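We're Treltetti, a small phone repair and refurbishing shop, and we love the little things about phones. Ports, speaker holes, the edges you only notice when a cable stops clicking in!

Kaj Grímsdóttir opened the shop in 2000 with 2 workbenches and a shoebox of spare batteries. We've moved once since then (up the street, more daylight) and now keep parts for 148 models on the shelves - older ones too, the kind people hang on to because they fit a pocket nicely.

Every phone gets looked at from the bottom end first. The charging port, the speaker holes and the tiny microphone openings all sit along one narrow edge, and pocket lint gets into every one of them. A soft brush and a bit of patience go a long way.

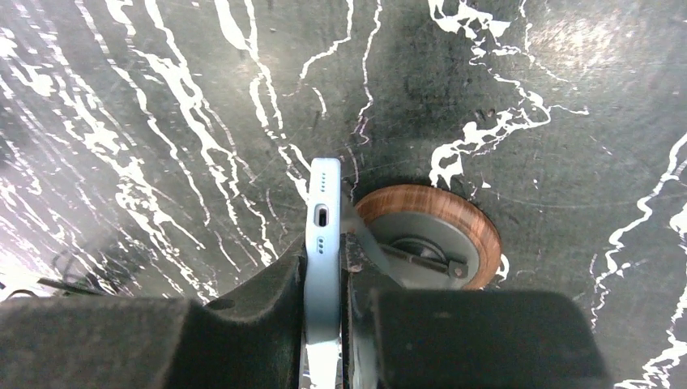 ## Come and see us

Walk in any day but Sunday. Bring your charger along if you can, so we can try the two together. We also run a cleaning evening every May with our neighbors at Pustus, and you're very welcome to join in - beginners especially!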